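ブルルトン荘 住民懇談会 議事録(12月)

午後7時より、1階集会室にて開催。出席11世帯、委任状5通。寒いなかお集まりいただき、また温かいお茶のご用意までいただきまして、ありがとうございました。

1 共用部の備品について
集会室のお手洗いの紙が切れたままになっていることがある、とのお話がありました。これまでは気づいた方がご厚意で補充してくださっていたのですが、それではあまりに申し訳ないということで、来月からは掃除当番の方が予備を確認し、足りなければ共益費で購入することになりました。領収書は管理室前の箱にお入れください。

2 中庭の花壇について
春に向けて球根を植えたいとのご提案があり、皆さん大いに盛り上がりました。チューリップ派と水仙派に分かれてなかなか決まらず、結局は半分ずつ植えることで落ち着いております。各戸300円のご負担をお願いいたします。植え付けの日は、お天気を見ながら回覧板でお知らせします。お子さんの参加も大歓迎です!

3 自転車置き場について
登録は現在51台で、奥の列がたいへん出しにくいとのこと。お乗りにならない自転車には、札を付けてお持ち主に確認することといたしました。札の文面は次回までに書記が用意します。

4 その他
廊下の電灯が夜中にちらつく件は、ウォルター電設に点検を依頼済みです。餅つきのお話も出ましたが、臼をお借りできるかどうかがまだわからず、次回に持ち越しとなりました。

午後8時半閉会。次回は1月、同じく午後7時からです。湯のみをご持参いただけますと助かります。

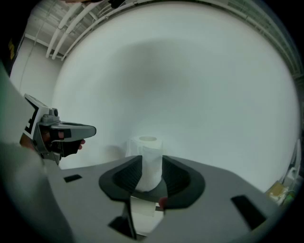
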